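천 색 마스크가 머리캠에선 되는데 그리퍼캠에선 깨져요 (Fladex 캘리브레이션 포함)

커뮤니티 도움말 > 인식/제어 소프트웨어
등록 2020년 7월 31일

Yara Jaber
급합니다. 옷 개기 정책 학습용 전처리 돌리는 중인데 그리퍼쪽 마스크가 거의 다 날라갑니다.

상황:
카메라 세 대. 머리 하나, 양쪽 그리퍼에 하나씩. 그리퍼는 어안. 드라이버는 Fladex, 녹화는 Saso로 받고 있어요. 옷 마스크는 HSV 임계값으로 따고 있고(네 압니다, 옛날 방식), 배경 천 색을 먼저 빼고 남은 덩어리 중 제일 큰 걸 옷으로 잡습니다.

머리캠은 괜찮아요. 배경이 회녹색으로 나와서 청회색 옷이랑 그럭저럭 갈림. 근데 그리퍼캠에선 같은 천이 크림색으로 나옵니다. 완전 다른 색. 그래서 머리캠에서 맞춘 배경 범위를 그리퍼에 그대로 쓰면 배경이 하나도 안 빠지고, 제일 큰 덩어리 = 배경 천이 됨.

해본 것
- 자동 화이트밸런스 끄기: Fladex 설정에서 false로 했는데 차이 없음. 적용이 된건지도 모르겠음
- 히스토그램 매칭: 머리캠 기준으로 맞추니까 옷까지 초록빛 돌아서 더 나빠짐
- 범위를 넓게: 그리퍼 손가락이랑 그늘까지 같이 빠짐

그리고 이게 같은 문제인지 모르겠는데 머리캠이랑 그리퍼캠 타임스탬프가 179 ms 어긋나 있어요. 매번 똑같이 179. 마스크 겹쳐볼 때 손이 이미 옆으로 가있음.

에피소드 890개 이미 받아놨고 다시 찍는 건 못 합니다. 후처리로 살릴 방법 있을까요. 로그는 필요하면 올릴게요.

Kassab
색이랑 시간은 따로 보세요. 섞으면 밤샙니다.

시간부터. 값이 항상 같으면 지터가 아니고 고정 오프셋이에요. 머리쪽은 노출 시각, 그리퍼쪽은 호스트 도착 시각을 쓰고 있을 가능성이 제일 큽니다. Saso 헤더에 stamp_source 필드 있죠? 두 스트림 값이 다르면 그거예요. 후처리에서 한쪽에 상수 더하면 끝. 부호는 꼭 확인하고요. 저는 반대로 더해서 358 만든 적 있음;;
확인은 그리퍼가 빨리 닫히는 구간 잡아서, 조 벌림 엔코더 값이랑 영상에서 본 벌림 폭 상호상관 돌려보면 됩니다. 양쪽 그리퍼 따로 하세요.

색. 히스토그램 매칭은 여기선 하지 마세요. 두 카메라가 보는 내용이 너무 달라요. 그리퍼캠 화면엔 검은 조가 크게 들어오고 어안이라 가장자리도 어둡잖아요. 그게 분포를 다 끌고 갑니다. 순서를 이렇게:

1) 어안 원 바깥이랑 어두운 테두리 고정 마스크로 제거
2) 조와 하우징 제거. 완전 고정은 아니니까 벌림 폭별로 마스크 몇 장 만들어서 고르기
3) 남은 픽셀을 Lab으로 바꿔서 a, b만 쓰고 L은 버림
4) 카메라별로 배경 중심값 따로 추정. 머리캠 값 가져오지 말 것

핵심은 4번. 공통 색공간에 억지로 맞출 필요가 없어요. 마스크가 목적이면 카메라 안에서만 갈리면 되니까. 크림색 대 파란색이면 b축에서 오히려 머리캠보다 잘 갈릴 거예요.

주의할 거 하나. 머리캠쪽은 데님이 같이 보이는 프레임이 있으면 그것도 파란 덩어리로 잡힙니다. 크기만 보지 말고 그리퍼 사이에 들어오는 덩어리로 조건 하나 더 거세요.

tape_measure
HSV 버리고 세그멘테이션 모델 쓰세요. 2020년인데.

Tukolow
윗분 말도 틀린 건 아닌데 급하다니까.. 모델 쓸거면 Kassab님 방식으로 마스크 뽑고 잘 나온 것만 골라서 그걸로 작은 모델 학습하는 게 빠릅니다. 손 라벨 20장 정도면 검증용으로 충분했어요 저희는.

AWB는 Fladex 버그 맞을 수도. 구버전에서 노드 뜨기 전에 파라미터 넣으면 무시됐음. 노드 뜨고 2초 뒤에 다시 set 하고 get으로 읽어보세요. 이미 받은 데이터엔 소용없지만 앞으로 받을 건 고정해놔야죠. 고정하더라도 카메라마다 게인은 기록해두시고.

그리고 배경 중심값을 에피소드마다 새로 추정하는지, 아니면 전체에서 한 번만 하는지? AWB 켜진 상태로 녹화됐으면 에피소드 안에서도 흐를 수 있어요. 중앙값 필터 길게 걸어서 따라가게 하세요. 프레임마다 새로 뽑으면 옷이 화면 꽉 찰 때 튑니다.

Yara Jaber
와 감사합니다. stamp_source 진짜 달랐어요. 머리 = exposure, 양쪽 그리퍼 = arrival. 상수 더하니까 손 위치 맞음. 부호도 확인했습니다 ㅋㅋ

색은 Lab a,b에 카메라별 중심값으로 바꾸는 중. 왼쪽 그리퍼는 얼추 되는데 옷 아래 그늘진 데가 아직 구멍나요. 닫힘 연산으로 메우면 조 끝까지 붙어버림. 커널 크기 추천 있으면 부탁드려요. 데님 얘기도 맞았고요, 머리캠 왼쪽 뒤에 계속 걸림. 중심값은 전체에서 한번만 했었는데 에피소드별로 바꿔볼게요.

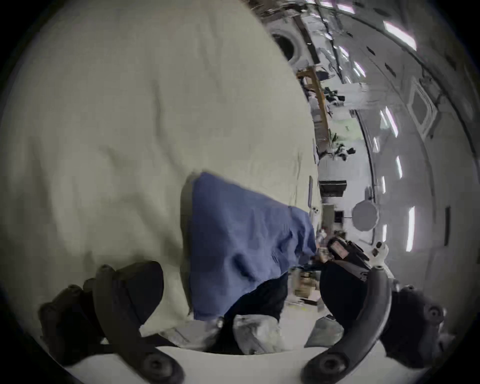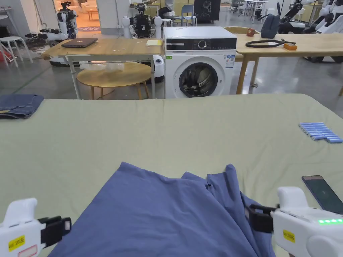
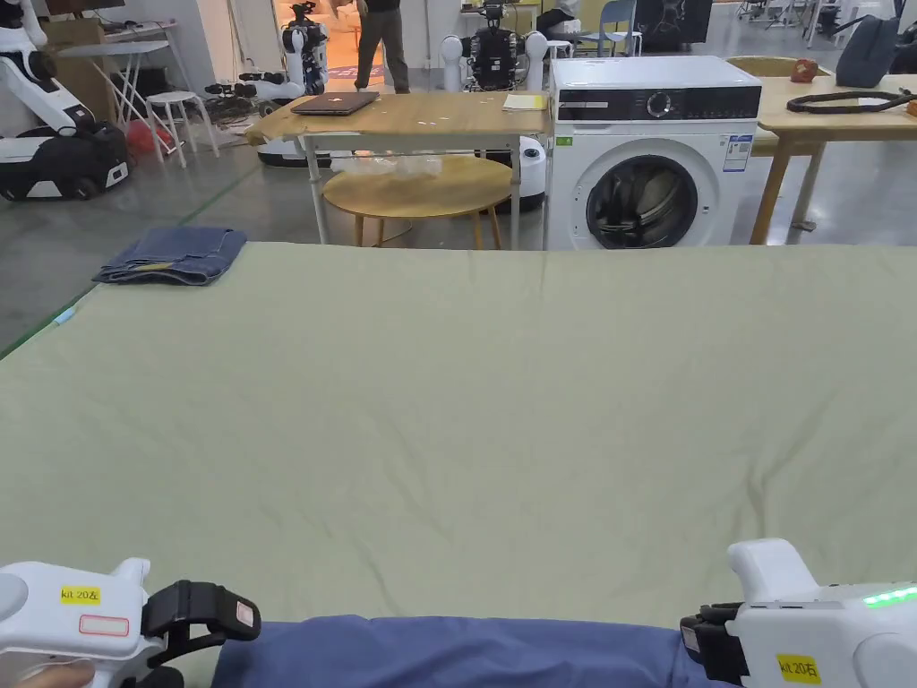
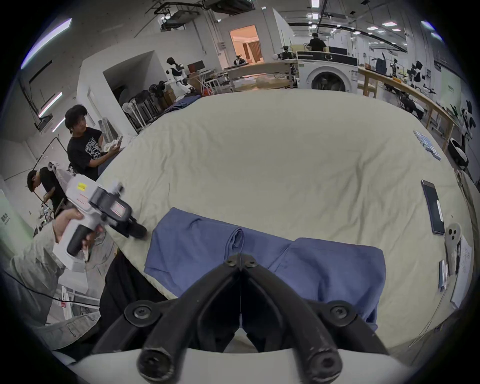 1, 4번 그리퍼캠(바닥 천 크림색) / 2, 3번 머리캠(회녹색, 왼쪽 뒤에 데님)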